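Rirnero Staff Forum > Pantry and Dry Goods > Decanting fine-grain stock at the table

m.yagi
Members are reminded that dry goods are to be portioned over a tray. Please confirm which tray your section uses.

L_Juhasz
The Brenar section uses the rectangular steel tray with a raised rim. Spilled grains remain inside it and the table needs one wipe.

P. Alexiou
I must disagree. A round plate is sufficient and takes less space on the shelf.

L_Juhasz
A shallow plate has no corner to pour from. The tray, with the bowl set on it and filled close to the rim:
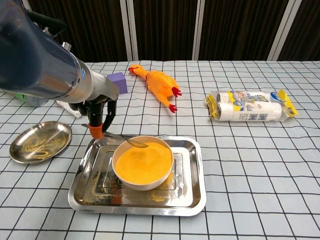 I would also ask that bowls be filled lower in future — two fingers below the rim was the rule until September.

P. Alexiou
The lower fill I accept. The plate I will continue to use.

m.yagi
Noted. Both remain permitted until the 4 p.m. review.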